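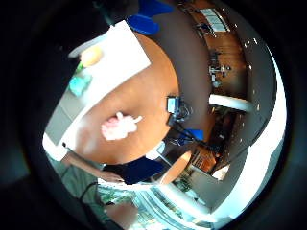
The letter from Warkeck came in February, when I was hunting for the gas bill. It said I had a pension. I read it twice standing up and once sitting down, because I was fairly sure I didn't.

I'd worked for Jalgate for twenty-six months, years back, packing seed catalogues and answering the phone when the proper phone person was at lunch. What I remembered was the radiator you couldn't turn off and a biscuit tin with a padlock. I didn't remember signing anything. But there was my name, spelt right for once, and a sum: £852.

Well, I was rich! I'd spent it before the kettle boiled. New boots, a decent mattress (a deposit on one, anyway) and a weekend at Arboleda, where my sister went and came back brown and unbearable.

Then I rang the number. The hold music was a flute. After a very long time a young man came on and asked for my member reference, and I gave him the one off the gas bill by mistake, and he was nice about it. He explained that I couldn't have the money yet. I was forty-nine. I'd have to wait, he said, or I could move it somewhere else, where I'd also have to wait.

"So it's mine, but I can't touch it," I said.

"That's a pension," he said.

He told me I could add to it if I liked. I asked how much people usually added and he said he wasn't allowed to tell me that, but there were forms. I said send me the forms, mainly to get off the phone.

They came in a fat envelope with a booklet from Mukano, who do the investing side, full of couples laughing on jetties. I don't know anyone who owns a jetty. There was a quiz about how I'd feel if my savings dropped by a fifth. Sick, I wrote in the margin — then rubbed it out, in case it counted.

I left it all under the fruit bowl for a fortnight. I had £200 in the building society that I called my boiler money, though the boiler was being good. Every time I took a banana I saw the corner of that envelope. In the end I filled it in at half past eleven at night in my dressing gown and put down £100, which left the boiler the other half.

I walked it to the postbox straight away, slippers and all, before I could start thinking about the mattress again. A fox watched me do it from next door's wall. Coming back up the path I could hear something knocking in the kitchen, and I stood there with my key out, listening to the boiler.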